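Grondberg Evening School
Home Planning, Unit 2
Handout: Storage and work surfaces in the small kitchen

Please read before the class. The exercise at the end should be done at home, and we will compare the results together.

What we covered last time

In Unit 1 we spoke about the room itself: the door, the window, the pipes, and where the wall can carry weight. We have seen that most of the small kitchens in Troswood were planned for one cook, and that today they are used by a whole family at the same time. This unit goes to the inside of the kitchen, to the places where the things are kept and where the work is done.

Work surfaces

A work surface is a free, flat place where food is prepared. A surface that is full of appliances is storage, even when it was sold to you as a countertop. When you measure a kitchen, please write the two kinds separately. Students often give me the full length of the counter and forget that the toaster, the bread box and the dish rack take a large part of it.

The most useful free surface lies between the sink and the stove. The second most useful one is beside the refrigerator, for putting down the shopping. If there is place for only one of them, choose the first.

Pale surfaces make a dark kitchen look larger, but they show coffee and tomato. Dark surfaces hide stains and show flour, dust and fingerprints. A glossy finish is easy to wipe, and it reflects the lamp into your eyes if the lamp hangs in the wrong place. Matte is more calm for the eyes. Ask for a sample, take it home, and look at it in the morning and again in the evening light.

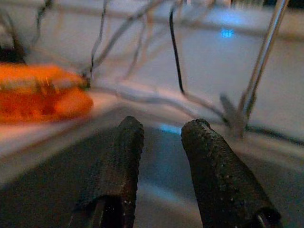
Drawers or doors?

Below the counter you can have drawers or a cupboard with doors. For many years the cupboard was the usual solution, mainly for its price. Its weak point is the back half. To reach a pot at the back you must kneel, take out what stands in front, and put it all in again afterwards. With a drawer the back comes to you.

Drawers have weak points too. The runners wear out if they are loaded too much, and cheap runners do not open to the full depth. The sides of the box also take away some width. In a corner, a drawer may hit the handle of its neighbor, so the corner must be drawn on paper with every drawer open.

The usual order is from light to heavy:
Top: cutlery, peelers, small knives in a holder
Middle: plates and bowls, or dry food in jars
Bottom: pots, large pans, the mixer

Families with small children may prefer to change this order and keep the glass jars higher.
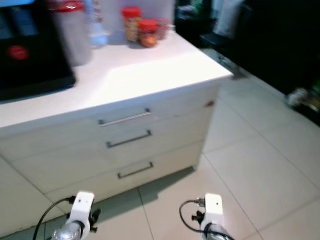
White drawers with slim bar pulls under a glossy countertop.

Handles

A handle is a small thing, and it is touched many times a day. Bar pulls are good for persons with weak or painful fingers, as the whole hand can go behind the bar. Round knobs need a stronger grip. A kitchen without any handles looks clean in the catalog, but the door fronts must be wiped more often.

Check that you can hold the handle with a wet hand. Check also if your pocket or apron string catches on it when you walk past. In the Grullalley apartments, which we visited in July, the passage was so narrow that several tenants had replaced their bar pulls with flat ones. The Szabó workshop will drill new holes and fill the old ones, but on a glossy front the repair stays visible.

Exercise

1. Draw your kitchen from above, with all doors and drawers open. Mark each place where two of them touch.
2. Empty one drawer on the table. Make a pile of the things you used in the last month and a pile of the rest. A student in the previous course found nearly 17 wooden spoons in this way and kept 2.
3. Measure your free work surface in the evening, when dinner is being prepared, and again after the dishes are done. Write both results on the drawing.

Bring the drawing to the class. Pencil is enough, it does not need to be beautiful.

Next unit: light and ventilation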